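Notes on Sending Parcels Abroad

It has been the custom of this household to send one parcel each August to relatives in Trukberg. The practice began when my cousin Seema Bhatt moved there to take up a teaching position, and it has continued without interruption. Several readers have asked how the parcels are prepared, and the following remarks are offered in reply.

Planning should begin well before the posting date. A written list is drawn up and circulated within the family, and each member is permitted to request up to five items. Clothing is discouraged, as sizes are seldom known with confidence. Letters are always welcome.

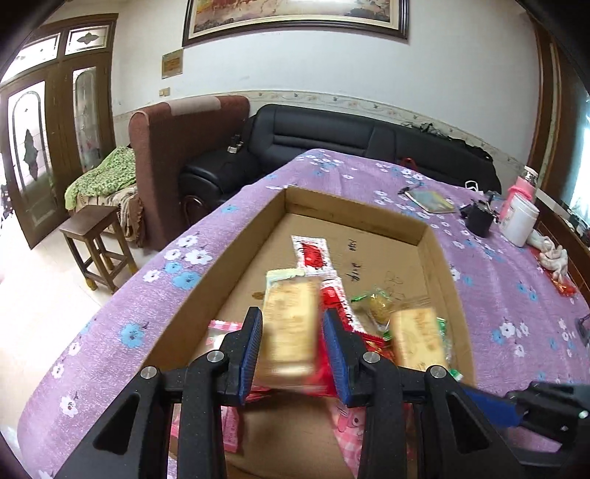

Weight and Cost

The rate from Tondurstead rises sharply once a parcel exceeds 2 kilograms. Last year ours came to 300 grams over the limit, and the additional charge was 81 dollars. The clerk was courteous but could make no exception. We have since purchased a kitchen scale for this purpose alone, and it is consulted before any box is sealed.

Customs forms must be completed in full. General terms such as "gifts" or "food" are likely to cause delay. Each item should be named in plain words, with a fair value beside it. Seema was once required to visit the depot at Sumampouw in person to explain an entry that read only "assorted" — an error for which I accept responsibility.

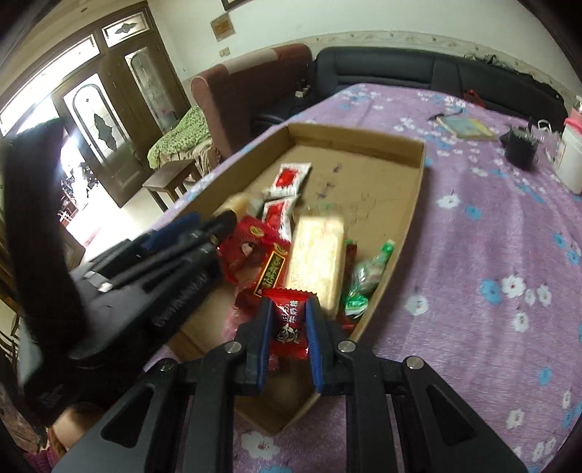

Insurance is a matter of individual judgment. We decline it for ordinary goods and accept it for books, several of which were lost on the Trevunen route and never recovered. Tracking, on the other hand, is always worth the fee. A copy of the number should be kept apart from the receipt, which fades.

Finally, recipients are asked to confirm arrival promptly. Seema generally telephones at seven in the morning, our time. The date for this year's parcel will be announced to the family once the new rates have been posted.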